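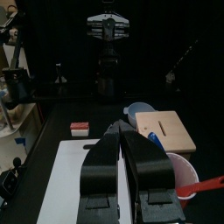

Chopping boards - cleaning, storing, getting the smell out

posted 2020-04-26 by Ona Stankevičius

Quick one today, got bread in. A few of you asked about boards after the onion post so these are my notes, in no order.

Everyday wash. Hot water, washing-up liquid, stiff brush. Both sides, even if you only used one. Rinse, shake, stand it on its long edge so air gets to both faces. Never flat on the worktop while damp, you get a tide mark underneath and then a smell.

Plastic boards can go in the dishwasher if they fit without bending. Mine didn't fit the old machine and I forced it in for a year. Banana shaped by December. If yours has gone the same way, lay it on a towel, pour over very hot water from the kettle, put a second towel on top and then the heaviest flat thing you own. Leave overnight. Works on thin ones, not so well on thick.

Wooden boards never in the dishwasher. Never soaking in the sink either. I know someone's going to tell me theirs has been in every night since the wedding. Fine. Mine split.

Stains on white plastic. Turmeric and beetroot are the worst. Order I try things:
Bicarb and a bit of water, thick paste, leave half an hour, scrub.
Lemon half dipped in salt if it's still yellow.
Sunshine. Really. Put it out on the line or the windowsill for an afternoon, turmeric fades on its own.
Thin bleach, well diluted, as the bottle says, last resort. Rinse and rinse again. Never with vinegar or lemon or anything else in the same bowl - the fumes are nasty. Window open.

Onion and garlic smell. Cold water first, then soap. Then a good rub of coarse salt. I keep one small board just for onions now, 37 cm, lives behind the bread bin, and that has saved more fruit salads than any scrubbing did.

Slipping about. Damp cloth under the board, folded once, flat. Kitchen roll does at a pinch. The rubber feet you can buy seperately are all right but they trap crumbs, and the ones from Koppel came off in the wash the first week. Skadero ones have lasted better. A bit of shelf liner cut to size is cheapest of the lot and you can bin it when it gets grubby.

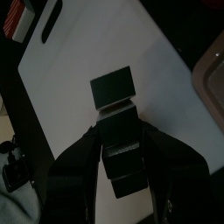
Oiling wood. Food-safe mineral oil, not olive, not sunflower, they go sticky and then they go rancid. Warm the bottle in a jug of water so it soaks in easier. Wipe on with an old sock, all sides, ends as well - the ends drink the most. Leave overnight, wipe off what's left. Once a month if you use it daily. New board, once a week for the first few weeks. The Wiltier board oil is nice but it's pricey for what it is and the chemist's own is the same sort of stuff to my nose.

Lay rags used with linseed or any drying oil out flat outdoors to dry, don't scrunch them up in the bin, they can heat up by themselves and catch. Mineral oil doesn't do this but good habit anyway.

Knife scars. Run your nail accross the board. If it catches all over, time to do something. Wood you can sand, start at 80 grit and finish on 180, with the grain, wipe down, dry, oil. Plastic you can scrape a bit with a sharp edge but once it's furry it's furry. Replace it. Old ones are good for potting up seedlings or under the paint tins.

Size. Bigger than you think but it has to go in your sink. Measure the sink first!! Mine is 42 cm across on the inside and I brought home a 56 cm board from Tustska's closing sale because it was cheap. Had to wash it in the bath. Gave it to my sister in the end, she uses it for rolling pasta.

Raw meat gets its own board and doesn't share. Mark the edge with a notch or a dab of nail varnish on the handle end if you can't tell them apart. Coloured sets are fine too if everybody in the house sticks to the colours, mine don't.

Storage. Upright, with a gap. An old letter rack or a couple of tension rods in the cupboard does it, no need to buy the fancy holder. Not next to the cooker, the heat dries wood out on one side and it cups.

Glass boards - no. Ruins knives. Use it as a trivet.

Bread's beeping. Knife sharpening next time, and I'll answer the one about the grater.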